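Folding black bags, October notes

I moved the pantry overflow off the kitchen counter on Saturday, and the part that took longest was the bags. I keep a stack of black ones for dry goods and bulk runs to Whiteley. Loose in a drawer they take up more volume than what they carry, and the drawer stops closing at 50.

The method I settled on came from Laurier McKinnon, who packs gear for a living. Put the bag down on a flat wood surface. Pull the mass up in the middle first, then let the sides fall out into flaps. Any cord or toggle should end up at the near edge, clear of the fold. Trapped inside, it leaves a lump that the next bag has to sit on.

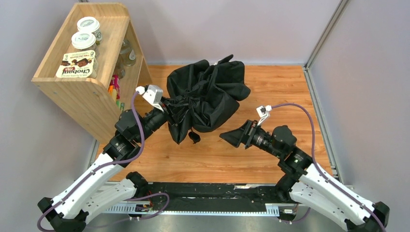
Press from the middle toward the opening. Air leaves slowly through thin material, so I allow 5 seconds per pass and make two passes. A third made no difference to thickness on any bag I measured.

Next comes the long fold. Hold the lower part at two points and draw it sideways until it forms one horizontal ridge. Tension matters more than neatness at this stage. Wrinkles in the upper part can stay, as they flatten under the weight of the stack.

The shelf unit got sorted the same day. Jars with lids go at the back of the top tray, short-lived items at the front where I will see them. The lower level gets the small bright packets and whatever glass is left over. I tried it the other way for a month and kept losing yogurt behind the jars.
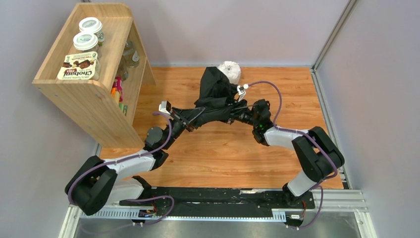
Folded size came out at 157 mm on the long side, which fits the Ondent drawer insert with a little clearance. The older Namano insert is narrower and would need one more fold. I have not tested that on the heavier bags. Carter MacDonald rolls his and secures them with a rubber band, but rolled bags waste the corners of a square drawer.

The insert is rated for 400 g per slot. I will weigh a full one next time I have the scale out.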